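# Skornham open day: a mill, a shed and a great deal of tea

October, and Skornham had opened its doors again, or at least the ones that would open.

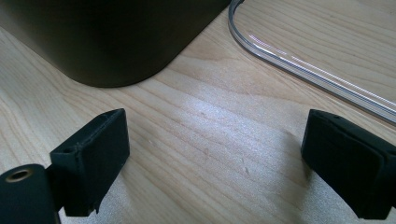
*Tabletop with the light on it.*

I had been meaning to go to the Skornham open day for years, in the way one means to descale the kettle. The village has a watermill, a drying shed, a weighbridge that no longer weighs anything and a bakery called Garkeren, and once a year you can walk round the lot for 4 pounds. Children are free. Dogs are 'by arrangement', though I saw several who had clearly arranged nothing.

The bus drops you at the top of the hill and the mill is at the bottom, a fact the leaflet describes as 'a pleasant stroll'. It is pleasant in one direction. There is parking in the field by the church if you have a car and don't need to leave again in a hurry.

## The mill

Tours go every half hour and take 12 people. I was the thirteenth and was sent to look at the ducks. The ducks were fine.

When I did get in, it was worth the wait. You start on the bottom floor with the gearing, which is enormous and greasy and makes a noise like a wardrobe being pushed down a corridor. Our guide had to shout over it, and what I gathered from the shouting was that the big wheel turns slowly, the stones turn quickly, and in between are a lot of teeth, some of them apple wood. If something jams, the wooden teeth break first and save the iron ones. He had a broken one in his pocket and passed it round. A small boy kept it for rather a long time.

Then up a ladder to the stones. They call it a staircase, but I know a ladder when I am on one. The stones are hidden inside a round wooden case, so you are mostly looking at a box, and at flour coming down a chute into a sack. I could have watched the chute all afternoon. The flour comes out warm, and everyone who put a hand in said so aloud, one after another, as if filing a report.

The top floor is where the grain goes in. It has a very good view of the car parking field and a very low beam. The beam has a strip of foam on it. The foam has a dent.

They grind two kinds of wheat and a rye. I asked which was best for a plain loaf and was told it depended what I meant by plain, and after that I stopped asking.

## The drying shed

Next door, run by a firm called Ghasemi, who dry apples, pears, plums and herbs in what used to be the cart shed. I expected to give this ten minutes and stayed for most of an hour. There are racks up to the rafters and the smell gets into your coat - mine still has it.

They slice the apples thin, dip them in water with lemon juice and dry them at 55 degrees until they bend without snapping. Any hotter and the outside goes hard while the middle stays damp, and then you have a bag of mould by Christmas. I have made that bag of mould at home, more than once, and was glad to have a name for what I did wrong. They call it case hardening. I had been calling it bad luck.

The tasting was generous. Pears are the winner by a mile. The plums are serious, chewy things and should not be attempted just before you are asked a question. There was also a dried tomato which I think had been put out by mistake among the fruit, and I watched a woman in a green hat find this out.

## Lunch, of a kind

Garkeren had the tea room. The queue went out of the door, along the wall and briefly into somebody's garden. They had soup, cheese scones, fruit scones and a seeded loaf made with the mill's own flour. By the time I reached the counter they had fruit scones.

Still, it was a good scone, heavy in the right way, and the tea came in a pot big enough for a family. I read the whole leaflet, including the bit about the insurance.

## The Kaltum room

Upstairs from the tea room is a display about the Kaltum, a barge that carried flour down the river until the railway came and did it faster. There isn't much left of her: a tiller, a lamp, a ledger behind glass. The ledger is open at a page of complaints about late delivery, and it cheered me up no end. One merchant wanted his money back on three sacks that had arrived 'in the condition of pudding'.

The rest is boards with a lot of writing. I read two of them properly and nodded at the others.

## If you go

- Get there before eleven and book your mill slot first. Ducks second.
- Cash for the drying shed, card for the tea room. The mill takes either but sighs at cards.
- Flat shoes. The ladder is a ladder.
- Toilets are behind the weighbridge. There are 3 of them and one has a lock.
- The last bus up the hill goes at ten past five and means it.

I came home with a bag of rye flour, two bags of pears and a blister. The pears were gone by the time the bus reached the main road. The rye made a loaf I could have used to hold a door open, but I think that was me.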